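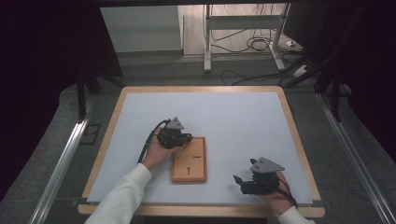 Work on the Curkemow gripper comparison continued through the period ending 18 Jul 2019. The Lemaire pair logged 103 trials, against a target of 500 by September. Both hand-held units are cabled, and the operator approaches the small wooden board with one in each hand – the arrow on the board sets its starting orientation. Cable drag at the wrist remains the main complaint.

The Plerine pair has completed 13 trials. Monique Vidal will issue revised finger tolerances next.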